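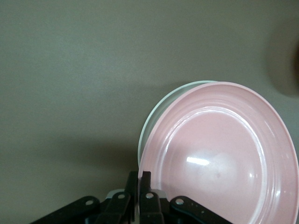

Wilson Bermúdez
People ask me if a machine can already do the dishes at home. I have worked with this question since October, so I will try to answer in a few short posts.

First, plates are harder than cups. A plate is wide and thin, and when two stand close together on edge, the fingers must find only one rim. A child does this without thinking. Our arm has to think a lot.

Second, the shine. A glossy plate gives back the light of the lamp, and for the software a bright streak can look like an edge. We lost two weeks on this before Pallavi Ahuja suggested we train with the lamp in many positions.

Numbers, for those who like them: 301 tries with plates standing up, and roughly 8 in every hundred ended with both plates lifted together. I find this not bad, but I would not give it my grandmother's plates.

Giuliana Usuga asked about speed. It is slow. I can empty the whole rack while the arm is choosing where to close its fingers. On the other hand, I get bored and it does not.

Would I buy one for my kitchen today? No. For the back room of a canteen, where all plates are the same size, maybe in a few years. My colleague Cristian Salazar says sooner, and we have a bet of one dinner.

Tomorrow I will write about folding towels, where we are much further behind.

14 comments · 37 shares
Contact · © Dustside · Back to top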